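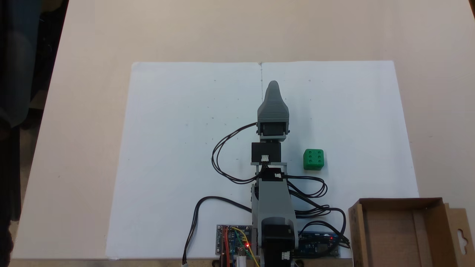

Trarnidville, 28 June 2025

Wrist servo on the Josia arm dropped out again during the cube runs. Writing it down properly this time, the March note only says "servo weird, rebooted" and that was no help to me today.

Setup: arm flat on the bench over the white paper, green die as the target, driver board and microcontroller at the base. Same pick script as before. No code changes except the log now prints the commanded pulse.

What happened: the arm reached out, started the wrist move and went limp at the wrist partway through. The base stepper kept its position. Then the wrist came back by itself and jumped straight to the last commanded angle, fast. My hand was over the paper at the time, moving the die. It clipped a knuckle. No cut, but that is a printed tip with a servo behind it and I had no business reaching in with the power on. Entered in the shop incident book as a near miss.

Checks, in the order I did them:

Supply at the bench unit: steady through the whole move. Not the supply.

Pulse at the driver board: commanded 1500, measured 1500, holds through the dropout. Signal is fine as far as the board.

Current: idle 60 mA, peaks at 580 mA on the wrist move. On the dropout it falls back to 60 and stays there until the servo returns. So the servo stops driving, and the board is still asking it to.

Wiggle test: power off, tip supported, meter on the servo lead. Good with the arm folded. With the arm stretched out, pulling the upper bundle gently to the left opens the ground line. Repeats every time.

So it is the ground wire in the upper loop. I cut back the sleeve and found the strands broken inside the insulation close to the crimp. The outside looked fine. I think the loop is long enough for the arm at rest but gets tugged at the connector when the wrist turns at full reach. Brynhildur Juhl said the same thing about the Niskanen arm and I should have looked there first.

Fix: new lead, strain relief on the bracket, slack moved to below the connector so the bend is in the middle of the wire. Ran 400 cycles after that with no dropout. One odd reading at cycle 376, current a little high, no stop. Leaving it in the log.

Changes to how we run it:
- Motor power off before anyone touches the die or the paper. Logic power can stay on.
- After any dropout the script must wait for a key press before it sends an angle again. Not written yet.
- Slow ramp on the first move after power up. Also not written.

Still to do: check the lower servo lead, same batch of wire. Ask Killeo if they have the softer silicone cable in black. Move the stop button to the left side of the bench, I had to reach across the arm to hit it.

Recent entries
Stepper heat at the base joint
Printing the gripper tip again, finer layers
Niskanen arm: cable routing
Bench supply swap

Last updated by B. Juhl, strain relief part number added to the parts sheet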